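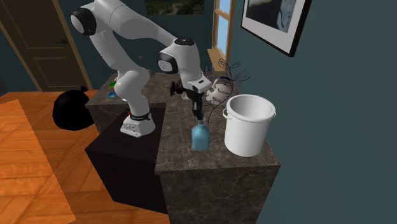 ## Handout 4: picking up the bottle

Robotics module, Sakeck College. Notes by Joar Granström, updated 10/25/25.

The task is the same for all groups: lift the light blue bottle from the marble top in the simulator and hold it clear. Keep the kettle and the plant out of the arm's path.

1. Load the kitchen world and check that the arm is at its home pose.
2. Move the gripper over the bottle with the fingers pointing straight down.
3. Stop just above the neck and save this pose as `pre_grasp`.
4. Lower slowly, close the fingers, then lift.

Most failed runs last February went wrong at step 3. If the gripper is off to one side, it tips the bottle on the way down. Check the pose from a second view before you lower. 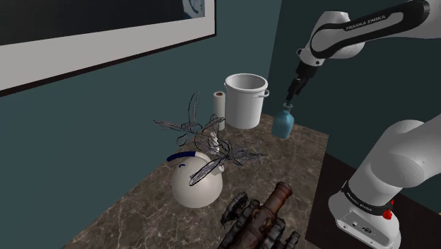 The second view also tells you how much room the wrist has. Write down the joint angles for `pre_grasp`, as you will need them in Handout 5.

Each group gets 14 runs. Save every log, including the bad ones, to the Dorow folder under your group name. Questions about the controller go to Roald Lindqvist.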